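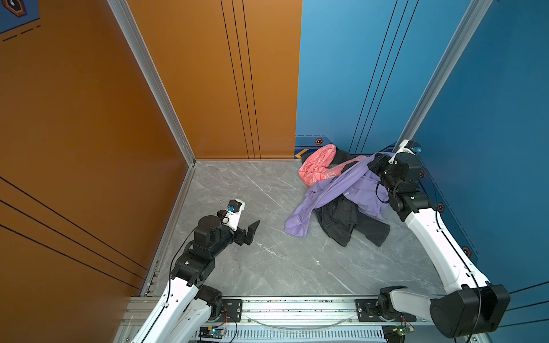 Glenys Ackroyd wrote to say that the sleeves are what beat her. A towel she can get her pair of arms to manage most evenings, but a long sleeve trails off to one side and the gripper takes hold of it halfway along, and could we please put something on the page about reach before people order. So the reach section has moved up.

Clurnico Two-Arm Bench Kit

Price: $2,599
Sold by: Kesetwood Workshop Supply
Ships: flat, in 4 boxes
Last updated: 16 Jul 2024

Reach and spacing

Both arms sit on one aluminum rail and share the floor in front of it. Set them too close together and the elbows meet when both arms go for the same item. Set them too far apart and neither one gets to the far corner on the other side. The mounting plates slide, so start in the middle of the range and move them before you tighten anything for good.

For shirts, pants and other soft things, plan on one arm holding while the other pulls. A single arm will drag a garment all over the floor before it lifts it. If your work is blocks or small boxes, the one-arm kit costs less and will do.

What you get

Two arms, assembled and tested, white links with black joints
Two parallel grippers with black fingers
Two small camera modules with gripper brackets
Aluminum rail and two black mounting plates
Two controller boards with leads
Cable ties and clips
Hex keys
Printed build guide

What you don't get

Wall panels, floor covering, corner posts and a computer are not in the kit. Most home builders already have a sheet of something that will work for walls. We sell the corner posts by the piece. The Bereck panel set fits them and comes printed or plain, in pairs.

Putting it together

Allow a weekend if you are working alone. Two people in a shared shop can finish in a day, plus an evening for setup.

Build the rail first and bolt it down. A rail that is only clamped will creep, and then your saved positions are all slightly wrong. Fit the plates, then the arm bases, then the cameras. Leave the boards until last.

Run each cable along its arm with enough slack for the wrist to turn all the way in both directions. Turn it by hand with the power off and watch the cable — if it goes tight anywhere, undo the last clip and move it. Keep a loop at the base too. The build guide shows the clips one link too high on page 6; this will be fixed in the next printing.

Power up one arm at a time. Keep a hand near the switch the first time and keep your face out of the work area.

Changes since the June batch

Longer camera leads. Softer finger pads, which also fit older grippers (order part 226). The screws for the base plates are now all one length.

Notes from buyers

Eliécer Lozano built his in a garage and asks that we mention the floor. He started on bare plywood and the fabric kept catching. He now uses smooth vinyl and says his pickups got better the same day.

Romana Vlček would like a cover for the boards. We don't make one yet. Leave air around them if you build your own, and don't let cloth hang down over the front of the rail.

Stuart Pilkington wants to know if the arms can be mounted facing each other. They can, on two rails, but the software expects them side by side and you will have to change the setup file yourself.

Spares

Finger pads, per pair: part 226
Mounting plate with screws: part 132
Camera leads, gripper brackets and cable clips are listed on the spares page.

Returns are accepted on unopened boxes. For opened kits with a bad joint or board, write to Amber Bickerstaff at the parts desk with your order number and a short note on what the arm does when you switch it on.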